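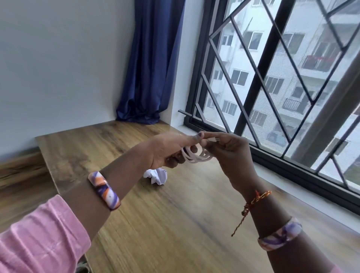 Figure 2. Curled strips of white paper held over a window ledge.

3.2 Moisture and curl in stored paper offcuts

Paper curls when its two faces take up water at different rates. Most printing papers are denser on one side, and the fibers lie mainly in the direction the sheet traveled through the machine. A narrow strip cut across that direction has little stiffness to resist the pull, so it bends more easily than a full sheet of the same stock. Strips that have curled and twisted together (Figure 2) are also hard to stack, and they take up far more space in a bin than their weight suggests.

We looked at offcuts from the trimming room at the Barkbridge bindery. The collection came to 2894 strips, all from uncoated stock. Of these, 2121 were long enough to measure by the method in Section 2. The rest were weighed in bulk and left out of the curl results. Strips with torn ends were kept if the tear did not reach the marked points.

Each strip was hung from a clip at one end and left for eight hours before it was measured. Curl was recorded as the straight distance between the two ends divided by the length of the strip when pressed flat. A value of 1 means the strip is straight. We did not try to correct for twist, which lowers the value slightly in the narrowest strips.

Two storage conditions were compared. The first group was kept in open trays near the north wall, where humidity followed the weather. The second was kept in closed boxes with a salt solution that held humidity steady. Strips in the open trays curled more, and their values were more spread out. The difference was largest in June, when the loading door was open for much of the working day.

Grain direction mattered more than storage. Strips cut along the grain stayed close to flat in both groups. A second set of 200 strips, cut by Barry Parsons from a single ream with the grain direction marked on every sheet, gave the same order of results. We take this as support for sorting offcuts by grain before they are baled, although we have no figures yet for the added labor. Heavier stocks are treated separately in Section 3.3.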